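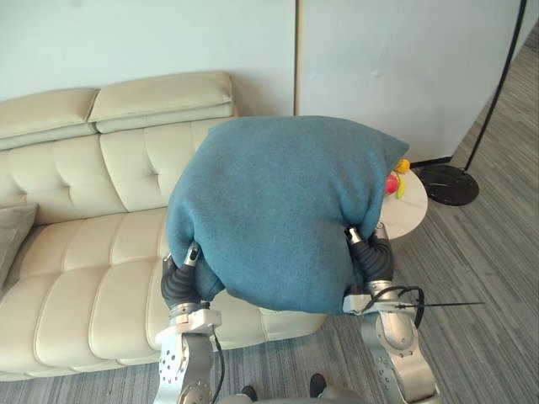 Jitendra Kushwaha wants to know whether the kids are learning anything they couldn't get from a simulator, and he asked it twice in his notes on our last report, so I'm starting there. Yes! In the simulator a pillow is a box with some springs in it. With the real arms the students have to decide where to squeeze and how hard, and then argue over it (they argue a lot, it's great).

So, Oct 10, 2020, and the Makhubela home-helper club is 13 students strong. The Ballau grant has paid out $1,616 so far, mostly for gripper parts and spare cables, and I've still got receipts to scan for the last of it. You'll have those by the end of the month.

The living-room task is the one everybody wants to work on. Each team gets 40 minutes on the arms per session, which sounds like plenty until you've spent half of it on calibration. We've set seven soft-goods tasks for the Dratby meet and the two-arm pillow hold is first on the list. After that come the fabric tasks, where the gripper has to work right in among the folds, and I'll admit I thought those would be the easy ones.
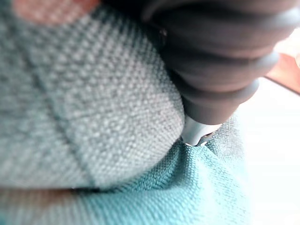
Wrist camera view: fingertip between the gray knit and the turquoise cloth.

Still to do: labeling the wrist camera clips, a proper grip-force log, and a second practice slot on the Umer schedule. If you can lean on them about that slot, please do, I've emailed twice!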